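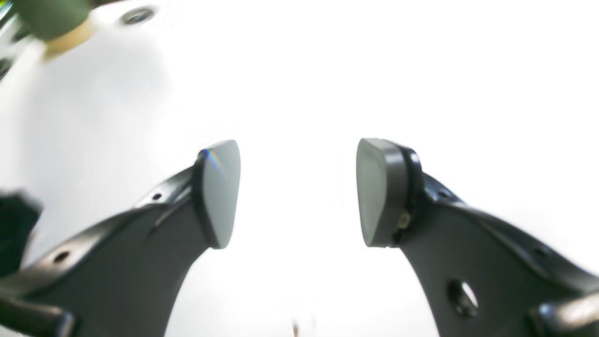 The Mengal Good Practice Kit is a box with one binder, a set of cards and a roll of floor tape, for people who run two-arm table robots in small rooms. I paid 339 dollars for it and I have used it since August. The first card is for the gripper, and it is the one I like most. It asks you to look at the fingers with the gripper open, before any motion is allowed. You check the face of both gray pads, the seam behind each pad, and then the small brass-colored screw behind the pad. The card says to touch the screw with the driver and not to trust the eye. I did not do this before. Now I do it every morning, and it takes less time than making tea.

The binder is less friendly. It has 200 pages and the order is strange: emergency stop comes after cleaning, and the rules about speed are divided between two chapters. Sayaka Sakai, who shares the bench with me, put her own paper tabs in it, and without these tabs I would not find anything. The English is also heavy. There is a sentence about "persons present in the reachable volume" that I read four times — it means only that you keep your hands away while the arms have power. 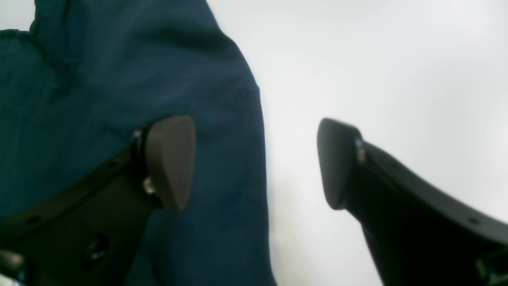

For cloth, the kit has a chapter that I did not see in other guides. It says to start with the lowest grip force that holds the fabric, to write this value in the log, and to change it by one step only. It also asks for a new entry when you change the kind of cloth. At first I thought this was too much writing. Then Chie Matsuda had to repeat my settings when I was away, and she could do it without calling me, so I stopped complaining.

The rules for the workspace are strict. Nothing should be on the table except the thing you work with, and cables on the floor should be tied together and kept out of the walking way. For cables on the arm you must move every joint slowly to its limit and watch the slack. I agree with all of this, but our room does not yet pass that page.

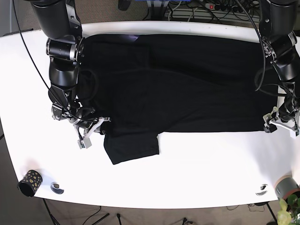 The log sheets are good paper and the boxes are big enough for handwriting. I would like a line for who released the stop button, because we always write it in the margin. The tape is poor. It came up at the corners in the second week and I bought another from Flelwood.

Who should buy it? If you have one or two robots and no safety person, I think the price is fair. A bigger lab probably has its own rules already, and for them the cards alone would be enough. Mengal does not sell the cards alone. I wrote to them about this and they answered politely that they will consider it.

Four stars from me. The missing one is for the order of the chapters, and a little for the tape.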